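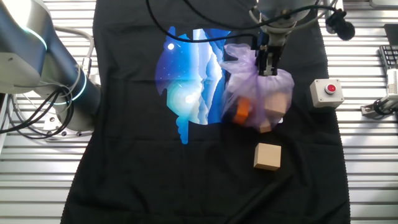

Home Our Story Services Prices Visit Us Contact

About Jastley

May 19, 2025
By Qistina Liew

Jastley is a small shop for printing on clothes. We are in Romholm, on Dillar Street, in the building where the bicycle store was before. We print T-shirts, hoodies, aprons and cloth bags for schools, bands, sports clubs, restaurants, and also for one person who wants only one shirt. There is no minimum order with us. This was the first rule we made and we still keep it.

The shop was started by Prasetyo Latuheru and me. Prasetyo learned screen printing from his uncle, in a garage with one table and a hair dryer. I was working in the office of a packing company and I did the drawings at night. Our first order was 40 shirts for a running club, and the red came out a little pink. The club took the shirts anyway and they came back next year, so we consider this a good beginning.

Now we are 6 people. Bayu Hidayat takes care of the screens and mixes the inks. He keeps a notebook with the recipe of every color we have made for a customer, with a small piece of printed cloth glued next to it. If you ordered a green from us three years ago, you can have the same green today. Yoga Teoh is responsible for the artwork files. When you send us a picture that is too small or too blurry for printing, it is Yoga who will write to you, and he will be very polite about it.

How we print

We use two methods. Screen printing is for larger orders and for designs with few colors. Each color needs its own screen, and the preparation takes more time than the printing. After this the work goes quickly, and the price for each shirt becomes lower.

The second method is transfer printing. It is good for designs with many shades, such as a painting or a photograph, and for small orders. We print the design on a special film and press it to the cloth with heat. Some customers believe that a transfer always feels like plastic on the chest. The old ones did. The films we buy now are much softer, but a very large design will still feel warmer to wear in summer, and we prefer to tell you this before you order.

For dark cloth we put a layer of white under the colors. Without the white, a blue on black cotton almost disappears. On screen prints this layer is one more screen, so a dark shirt costs a little more than a light one. Please look at the price page, where the two are listed separately.

Care of your shirt

Turn it inside out and wash at 30 degrees Celsius. Do not iron on the print. Do not use the dryer in the first week, and later only on low. Most of the shirts that come back to us with cracks in the print have been in a hot dryer many times. We repair what we can, but a cracked print usually has to stay cracked.

The Wainwright wall

People who visit the shop ask about the long wall behind the counter. We call it the Wainwright wall, after the street where we had our first room. On it we hang one shirt from each job we liked. There are about 330 now, and they hang in layers like pages. You are welcome to turn them over and look. Some customers have found the shirt of their old school there.

We also have an open workshop for beginners every September. You bring a shirt of your own, you cut a simple stencil from paper, and you go home with a print. Children can come together with an adult. Places are free but please write to us first, as the back room is not large.

Visiting

You can come without an appointment if you want to feel the different cloths or see samples of the inks. For talking about artwork it is better to write before, so that Yoga has time to open your file. Parking is behind the building, through the narrow gate. The bell at the side door does not work well, so please knock.

Thank you for reading about us. We answer every message, normally on the next working day.

Comments

Ilir Zupan: You made the aprons for our kitchen and they are washed every night. The white is still white. Only the neck straps are getting tired.

Qistina Liew: Thank you Ilir! Bring them in, we can sew new straps.

choirmom: Do you print on long sleeves, down the arm? We need them for the spring tour.

Bayu Hidayat: Yes, both arms if you like. The design should be no wider than your palm.

R. from Romholm: Found my brother's band shirt on the wall, under maybe ten others. He was very happy with the photo I sent him.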